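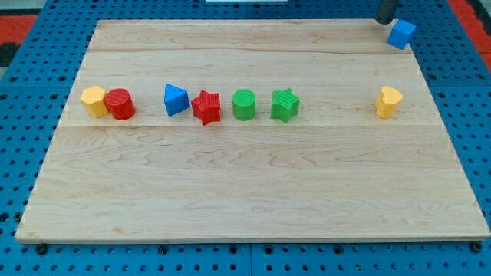
Light-colored wooden board with small colored shape blocks, on a blue perforated surface.

Kinnunen Edge-Glued Maple Panel
Sold by Wurkora. Item 342.

Solid maple strips, glued edge to edge and planed on both faces. Supplied unfinished. Suited to shelves, bench tops, trays and drawer fronts.

Core data
Glue: Evex interior wood glue
Moisture content at packing: 7 percent
Faces: 2, sanded
Edges: square, not eased
Pack: one panel, film wrapped

Grain and color vary from strip to strip. Glue seams may show as faint lines and are not grounds for return. Panels are for indoor use only.

Storage
Keep flat on level supports, in the wrap, until needed. Allow two days in the room of use before cutting. Do not lean panels against a wall.

Finishing
Sand with the grain. Coat both faces and all edges with the same number of coats. Prandero clear oil and most water-based finishes may be used. Test on an offcut first.

Delivery
Panels ship flat. Orders for cut sizes cannot be changed once sawing has begun. The warehouse is closed for stock count in August.

Page updated December 18, 2020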